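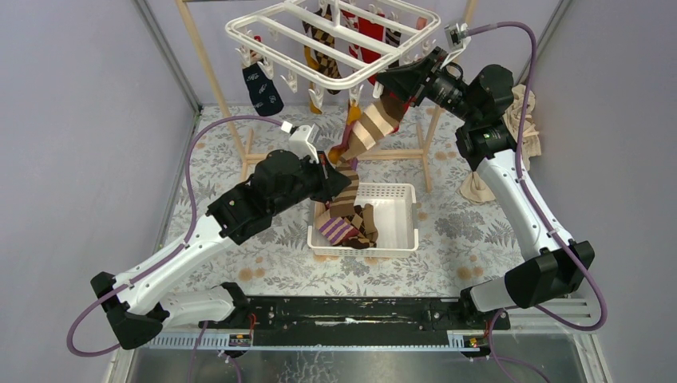 Sock rack and basket on the leaf mat. Striped brown one held up near the rack.

February, after lunch

Long entry today, sorry to whoever reads these back (Bernardo, I know it's you). I wanted to get the sock hanging notes down while they're fresh, because the last time I left it to the next morning I wrote four lines and then couldn't make sense of two of them.

The setup is the one we settled on last week: hanging rack up on the light wooden stand, white basket with the holes in the sides on the floor in front of it, fern-leaf mat underneath everything. I have grown very fond of that mat. It was Horácio's choice and I grumbled at the time that we'd lose the gray socks against it, and we do lose the gray socks against it, but it makes the place feel like somebody's laundry corner and I'd be sad to go back to the plain one. The compromise for now is that gray socks stay in the drawer and the stripes get all the work.

On the socks themselves. The Plemholm ones are the thick ribbed pairs and they're lovely to handle, but they spring open the clips if you pinch them too close to the cuff. Two finger widths down from the edge is the right spot. The Prolow pairs are thinner and go into a clip with no fuss at all, only they curl at the top as they dry, so you end up with a little roll that has to be smoothed out before pairing. I tried hanging a few by the toe to see if that helped. It does help the curl, but then the cuff holds water and takes forever, and the toe gets a pinch mark that Bernardo says he can feel in his shoe. I believe him, he is very particular about his toes.

Timing, for the record: thin socks hung by the cuff were dry to the touch at 52 minutes with the window closed. Thick ones were still damp at the heel at 70 and I stopped checking after that and had my coffee. I'd like to repeat this with the window open a crack, but not this month, it's miserable out.

A word about the basket. When it gets piled up, socks start hanging over the rim, and I used to tuck them all back in before starting. I've stopped doing that. A sock with its end over the side is so much easier to pick up than one that's buried, and you can see straight away which end is the cuff. What does cause trouble is a sock tangled into another sock lower down, so that you lift one and get a whole family of them. Best remedy so far is to tip the basket out, shake everything loose and drop the socks back in one at a time. It feels silly and slow — and it saves a good deal of muttering later on.

Order of hanging: I went from the back of the rack to the front this time, and kept partners on neighboring clips where I could find them. Pairing at the end was much quicker than with the random order. The rack does tilt if you load one side first, so go left, right, left, right, even if that means holding on to a partner for a minute. Horácio would rather hang all the lefts on one side and all the rights on the other, and I've told him more than once that socks don't have lefts and rights, at least not these ones. We have agreed to disagree and he's promised to write up his way in his own entry.

Things to sort out:
— 2 clips on the rack have gone stiff, a drop of oil or swap them
— ask Pinheiro whether the spare rack comes with the same hook, the old one sat crooked on the wooden bar
— the Pruvudura wash bag has a broken zipper and should not go in again until it's mended
— 13 odd socks in the shoebox by the sink, please look before buying more
— give the mat a shake, there's lint all over it by the end of an afternoon

Next time I'd like to do the ankle socks, which I've been putting off. They're so short that there's hardly anything to hold, and I suspect the two finger rule won't work for them. Bernardo has offered to bring in a bag of his old ones. Washed, please.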